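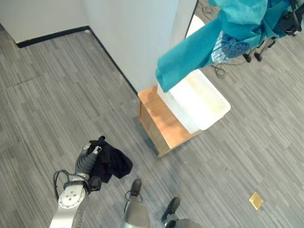
Kenna MacLeish wrote to ask whether the Vunwood open day is for families too. It is! I took mine in March.

Vunwood open day is a laundry-handling demo put on by Lokel, with humanoid robots, a basket and some cloths. Doors open at 10, and I'd get there early.
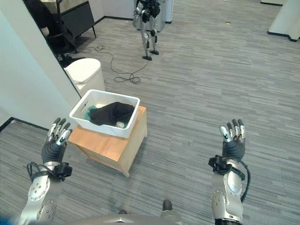
The talk before it is short and pretty easy to follow, even if (like me) you only came for the robots.
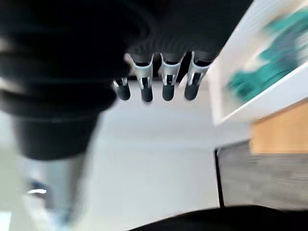
Johanna Zürcher says fingers are harder to get right than legs, and I believe her.

Questions are welcome all through the session,

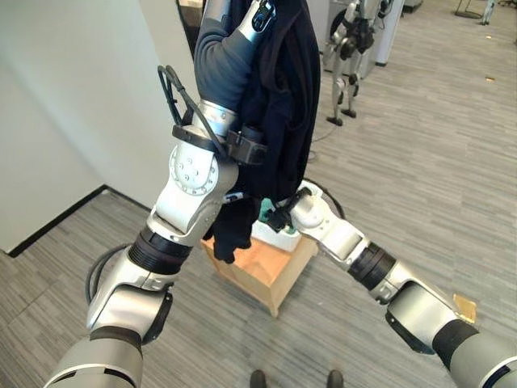 and the last one wraps up at 6, in room 426.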